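Reading Chronicles straight through - does anyone skip the name lists?

Board: Old Testament, general
8 replies

thistledown_reader
Jun 20, 2023
I'm doing the whole Bible in order with a reading group and we have hit 1 Chronicles. Nine chapters of who begat whom before anybody does anything. I got as far as the sons of Japheth and found I'd been reading the same line for the length of a cup of tea. Is it cheating to start at chapter ten, where Saul at least has the decency to die?

padre_of_sorts
Not cheating, but you'd miss Jabez, who gets two verses in chapter four and then a whole shelf of paperbacks a couple of thousand years later. You'd also miss the point. These were people back from exile who wanted to know they still belonged to something. The list is the story.

ellis_bookbinder
With respect to padre, "the list is the story" is what people say when they haven't had to read the list aloud. I did chapter six at an evening service in November. Thirty-odd verses in, I was making the vowels up.

thistledown_reader
Did anyone notice?

ellis_bookbinder
One man said "Amen" at Elkanah, but there are several Elkanahs, so I can't say which he approved of.

quietpew37
I'm with padre. Chapter nine is my favourite. It tells you who looked after the gates, who counted the vessels in and out, who baked the flat cakes and who mixed the spices. Kings get plenty of coverage elsewhere. It's nice that someone wrote down the bakers.

marginalia
The Geremex edition sets the genealogies as indented trees, and you can see where a line stops dead. Much easier on the eye. The notes are thin, mind.

padre_of_sorts
Thin is kind. Obradović is far better on chapters one to nine, though you need a strong wrist and a free winter. He argues that Judah comes first because of David and Levi sits in the middle because of the temple, and that the order is doing the arguing.

ellis_bookbinder
I own Obradović. It is holding up a shelf, and doing it well.

quietpew37
You could always try chapter nine on its own, Ellis. It's 44 verses, and hardly any of them bite.

thistledown_reader
All right, I'm persuaded as far as nine. My plan, for anyone else stuck at Japheth. Feel free to object, as I'm sure you will.

1. Read chapter one quickly. It is Genesis with the stories taken out, and you've had the stories.

2. Take two to four slowly, pencil in hand, and mark every name that comes with a remark attached. Achar, who troubled Israel. Sheshan, who had no sons, only daughters. Jabez.

3. Five to eight with the Dakunel audio version. The reader doesn't hesitate once, and I suspect him of enjoying it.

4. Chapter nine out loud, for quietpew37, gatekeepers and bakers and all. 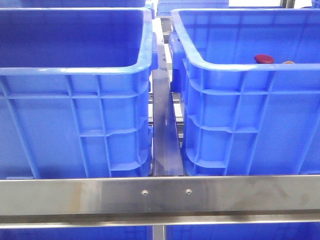 5. Chapter ten, Saul, and a biscuit.

padre_of_sorts
I object to step one. Otherwise, carry on.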